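From: list member, Jirkstead
To: Jirkstead Neighbors list
Date: 2020-10-04
Subject: Re: Moving a dresser and painting a small bedroom

On the list, a member in Besa wrote:

> We are finally doing the back bedroom, the one that gets no sun.
> Two questions. First, the walls. We like dark colors but the room
> is small and the ceiling is low on one side. Has anyone gone dark
> in a room like that and regretted it? Second, the floor. It is
> pine boards under old carpet, mostly sound, a few stains near the
> window. Sand and seal, paint, or whitewash? We have up to 250 to
> spend on the floor and would like to do it ourselves. The Starano
> shop told us to put down laminate and be done with it.
>
> Also, how do you paint behind a dresser that weighs as much as a
> car?

I did ours in June, so it's fresh enough that I remember what went wrong. Taking your questions in order.

Walls first. Dark is fine in a small room if you accept that it will be dark. Ours faces north and was off-white for years, and it never looked bright, it looked gray. I put up sample patches and left them for 10 days. Look at them at night with the lamp you plan to use, not just in daylight. Two of the blues I liked in the store went almost purple at night.

Use a tinted primer. I skipped it on the first wall and needed 3 coats. The other walls got tinted primer and took 2. Cut in around the whole room before you roll, and keep the ceiling line straight even if the ceiling isn't. On the low side I carried the wall color up to the slope and stopped. Some people take it over the slope too, and I can see why, but I was out of paint. 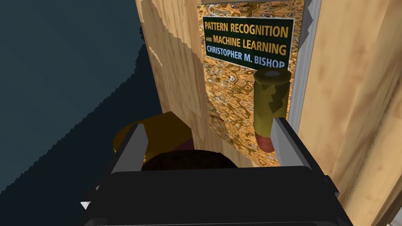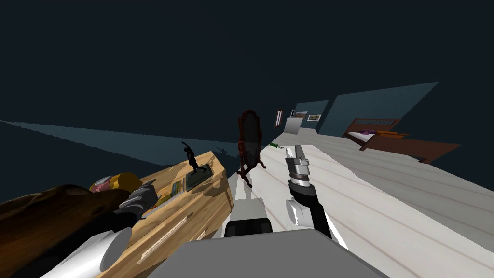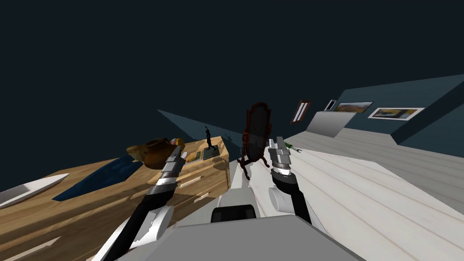 Now the floor. I would not cover sound pine with laminate. Pull the carpet, pull every staple and tack strip, and then go over it again on your knees with a flashlight, because you will have missed plenty. If you rent a drum sander, keep it moving. It will dig a trough in pine in the time it takes to look up. For the look, I'd go with whitewash. A pale whitewashed wood floor under dark blue-gray walls, as in the second picture, is the combination I would pick for a room with no sun. The grain still shows with a thin wash, and the floor gives back some of the light the walls take. Paint hides stains better, but it chips where the bed legs sit.

For the wash itself, I used the Kjærgaard kit. Thin it more than the can says and do a board or two at a time, full length, wiping off as you go. If you stop in the middle of a board you'll see the line forever. The stains by your window will probably show through the first pass. I sanded mine back by hand and hit them with a little extra wash on a rag before sealing. You can still find them if you know where they are. Then two thin coats of a clear water-based sealer. Avoid anything oil-based over white, it yellows.

Your budget should cover it if you already own a decent hand sander. The drum rental is what eats the money. Ask for the half-day rate and have the furniture out and the nails set before you pick it up.

As for the dresser, take the drawers out. All of them, and stack them in the hall in the order they came out, since old drawers often fit only one opening. Then tip the dresser slightly and slide a folded blanket under one end, then the other, and drag the blanket. On bare boards this works very well. Don't use the plastic sliders on pine until the sealer has cured, they leave tracks. If you can't get it out of the room at all, paint and finish one half, wait until it is fully hard, and move everything over. That takes twice as long and I wouldn't choose it, but it can be done.

One thing you didn't ask about: take the door off and check the clearance at the bottom. Once the carpet is gone you'll have a gap, and it lets in a surprising amount of hall light and noise. I put on a plain wooden threshold. It should go in after the sealer, not before, or you'll be cleaning sealer off it with a toothpick.

I have most of a can of clear sealer left and a box of sanding disks in the coarser grits. If you want them, reply off list and I'll leave them on the porch.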